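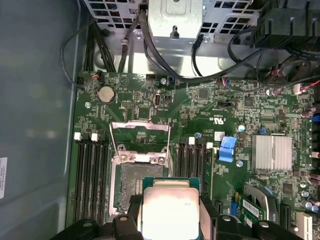
Photo: Zeyu Xiao / Sterthorpe

Processor fitting checklist, bench 11
Checked 6/15/23 by Arsen Harasym

Power cord out of the case: OK. I like to see it lying on the bench where we can all find it.

Wrist strap clipped to bare metal: OK, though the clip is getting loose and I'd love a new one before November.

Load plate fully up before the processor comes near: OK. It should stand open toward the top of the socket, and please don't hold it with a thumb!

Contact pins looked over under the lamp: OK. Take your time with this one, friends, a bent pin is a sad way to spend an afternoon.

Processor held by its edges, metal lid up: OK.

Memory slots empty, all eight, latches undamaged: OK. Memory goes in afterward, once the plate is closed.

Coin cell seated in its holder: OK.

Loose screws in or under the case: one found beneath the board tray, now in the parts cup. Zeyu, could you see if it's ours?

Recheck due after 200 fittings. Sheet filed under 1529.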